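The Vanity Stays, For Now
7 Jun 2021

Readers of this newsletter will remember that in March we promised to have the Rilton room furnished and finished by the end of spring. It is furnished. Whether it is finished depends on how you feel about the dressing table, and judging by the mail, a good many of you feel strongly.

A recap for those who joined us lately, or who sensibly skip the furniture pages. The Rilton room is the one on the Flerkville side of the building, the one with the radiator that knocks. For years it held folding chairs and a piano that had been promised to three different families. When the piano went, we had a budget of $1,000 and a great many opinions about what to do with it. Paint took the first 200. Another 100 went on a rug, which shed so enthusiastically that it now lives in the hall closet in a bag of its own.

Then the vanity came up at the Swanepoel estate sale. We had gone for bookshelves. The bookshelves were sold before we had parked, and the dressing table was still there at noon, marked down twice. There is a kind of shopper who can walk past a thing that has been marked down twice. None of them were in our car.

It is a white piece with a flat top, a drawer in front with a small ornamental handle, and an oval mirror at the back. The mirror is where the trouble lies. Its frame is carved, with scrollwork up the sides and over the top, and at the very crown there is a floral crest, in case the scrollwork had left anyone in doubt. You could sit down at it to look for a pen and come away feeling you ought to be dressing for the opera.
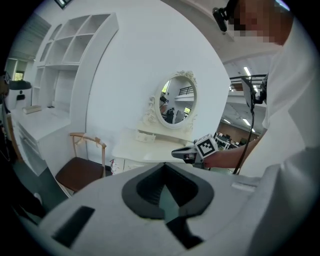 Jotano's reading group has written in to say that a mirror like that belongs in a bedroom or a theater, that it makes people check their hair in the middle of chapter discussions, and that they would happily trade it for one plain table and a lamp that works. They add that they mean this kindly.

We take the point about the lamp. A new bulb has been bought and will be installed as soon as we find out which size the old one was, having bought the other size.

As for the vanity, it has earned some defense. The drawer takes the sign-in sheets, the spare keys and the good scissors, all of which used to live in a cookie tin that went home with people. The top is the right height for writing a label or signing a card. And the room is brighter on the mirror side in the late afternoon, a thing we did not plan and intend to take credit for.

Cleaning is the real argument against it. Dust settles in carving the way relatives settle in for the holidays. A cloth goes over the high spots and leaves the rest looking worse by comparison. After some trial we can recommend a soft, dry paintbrush, the inch-wide kind, worked from the crest downward so you are not dusting the same curl twice. Allow 20 minutes. Please don't spray glass cleaner straight onto the mirror, as it runs down behind the frame. Put it on the cloth. The brush is kept in the drawer, on the left, and we would like it to go on being kept there.

The drawer sticks in damp weather. Pull it straight toward you with the handle and resist the urge to wiggle. A rubbed candle stub along the runners helps for a week or so. If the handle comes off in your hand, put it inside the drawer if you can get the drawer open, and leave a note on top if you can't.

We are still looking for bookshelves. Plain ones, white or close to it, no taller than the windowsill. Anyone with a pair to spare can leave word at the front desk. Carving will be considered only if it comes with its own brush.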